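Timing the Short Course

The Prunodero sevens circuit plays 14-minute matches, and a conversion clock that starts late can cost a side its last restart. For two seasons Vomow has run timing at the main ground, a full-size pitch on the Farquharson road with one stand and no roof.

Match time is kept on the touchline and sent to the scoreboard by cable. A second line carries the hooter. Both are tested at 80 percent volume on Wednesday, with the gates shut.

The February leg logged 709 stoppages across both pools. Scrum resets took the largest share, followed by injury breaks. Kick delays came third. 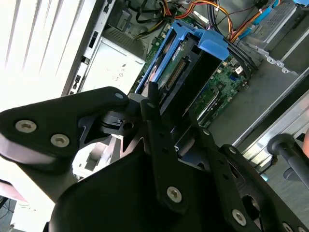 What Changes Next Leg

Cetel will supply the referee radios. Teams get 2 minutes at half time, as before, and the hooter will sound once at the 30-second mark. Pool draws are unchanged.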